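The Skaltthorpe Hardwax Oil, After a Winter of Spills

My kitchen table and I have been through a lot of finishes together, so when the Atholm shop put the small can of Skaltthorpe on the shelf I had it home before I'd really thought it through.

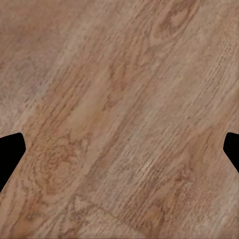 Saoirse Mac an tSaoi wrote in after my last finishing post to ask whether any hardwax oil is worth the money when a bottle of plain mineral oil costs next to nothing and you can put it on with an old sock. She has redone her own table that way every couple of months for years and says she rather likes the ritual.

Well, Saoirse, I like it too, and I'll never talk anyone out of mineral oil on a cutting board. But a table that gets homework, soup and a sewing machine in the same day is asking for more than that, and I was tired of blotting rings.

So, the can. It cost me $28 for the small size, and the lid is the kind you pry up with a screwdriver and then never get quite flat again. I ended up pouring what was left into a jam jar, which I'd suggest you do on the first day. The smell is mild, a bit like crayons and orange peel, and it hung around the kitchen until the next evening. My husband claims it was longer. He also claims he can smell rain, so make of that what you will.

Prep is the dull part. I scraped off the old wax, sanded with the grain, and vacuumed more than I thought I needed to (and then found dust in the corner anyway!). The label wants you to go no finer than 125 grit before the first coat, and that sounded awfully rough to me. I tried a finer paper on the underside of one leaf to see, and sure enough the oil sat on top there and stayed tacky into the next morning. Follow the label on this one.

Putting it on is a pleasure. You work in a little at a time with a white pad, let it sit while you make coffee, and wipe off everything that hasn't soaked in. I mean everything – keep going with a clean rag after you think you're finished. I did 2 coats with a night between them. The instructions say you can sand very lightly between coats, and I did, mostly to knock down a few whiskers near the breadboard end.

How has it held up? Very nicely, with a couple of grumbles. Water beads and wipes away, and coffee left from breakfast to lunch didn't mark it. Red wine did leave a faint gray shadow, which came out when I rubbed in a dab of fresh oil. Hot pans are another story, so please keep your trivets. The sheen is low and soft, nothing like the glassy look of the Wieser varnish I used on the sideboard, and it feels like wood when you lean your arms on it. That matters more to me than I expected it to.

The color did warm up more than the sample card promised. If your table is pale and you want it to stay pale, test a spot first, or look at the Trirkach clear, which my neighbor used on her birch shelves and which hardly changed them at all. It runs $54 a can, though, and hers needed a third coat.

One serious note: spread your oily rags out flat outdoors to dry, or put them in a metal can of water with a lid. Don't ball them up in the trash.

Ferdinand Kaufmann at the Atholm counter talked me into the white pads over a rag for the first coat, and he was right, so thank you, Ferdinand. I have half the jar left and my eye on the hallway bench.

Four and a half stars, with the half lost to that lid.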